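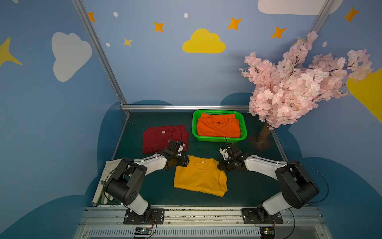 I own an airing cupboard I'm slightly afraid of. It holds towels, school shirts, one fitted sheet I have never managed to fold and a layer at the bottom I think of as geological. So when the editor asked whether I fancied finding out if machines can do the laundry yet (the folding, I mean, the bit we all hate), I had my coat on before she'd finished the sentence.

We've had machines that wash for generations, and machines that dry. What we've never had is the one that takes the warm heap and turns it into a pile. I'd always assumed this was because the clever people couldn't be bothered. Wrong! They have been bothered for years, and a T-shirt keeps beating them.

The trouble is that a T-shirt has no shape of its own. A mug is a mug whichever way up you leave it, but drop the same shirt 14 times and you'll get 14 different lumps, with the neck hiding somewhere new in each. You and I give it a shake and find the shoulders without thinking. A pair of arms has to work out which bit of orange is the front, which bit is the back and which is just a crease, and then take hold of one layer when it might easily get two.

I spent a September morning with the people at Foresska, who have been teaching a system they call Gusteo to sort and fold. I'd expected something out of a car factory, all sparks and shouting. It was more like watching somebody very careful do a jigsaw in oven gloves. I leaned in. I held my breath. At one point I caught myself whispering "go on, go on" at a sleeve.

They practise with T-shirts, in nice strong colours, and with a basket, and I found the basket oddly gripping. Folding gets all the attention, but think how much of laundry is really fishing about: getting hold of one thing, lifting it over the side, setting it down somewhere sensible. I do that half asleep with a phone under my chin. For a gripper with two fingers and no fingertips to speak of, every pinch of cloth is a small gamble.

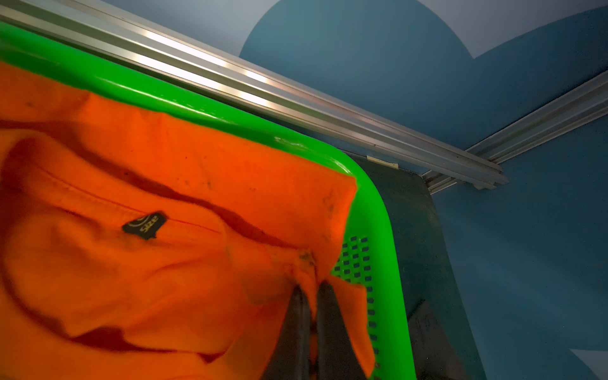
Nélida Riquelme thinks I'm being far too generous. She wrote to me after I'd grumbled online about my cupboard, and her view is that a chore isn't done until the clothes are in the right drawer in the right bedroom, and that anything which still needs a person to carry the basket upstairs is only helping. She'd also like to see it try a duvet cover with a toddler inside.

She has a point, and I put it to the Foresska lot over a cup of tea. They took it very well. Socks are on their list, they said, and so are stairs, a good way further down.

Would I have one at home? At 2000 pounds I'd be tempted, though I can't say anyone offered me a price. For now I'm back on the landing with the fitted sheet, which I have rolled into a ball and pushed behind the towels.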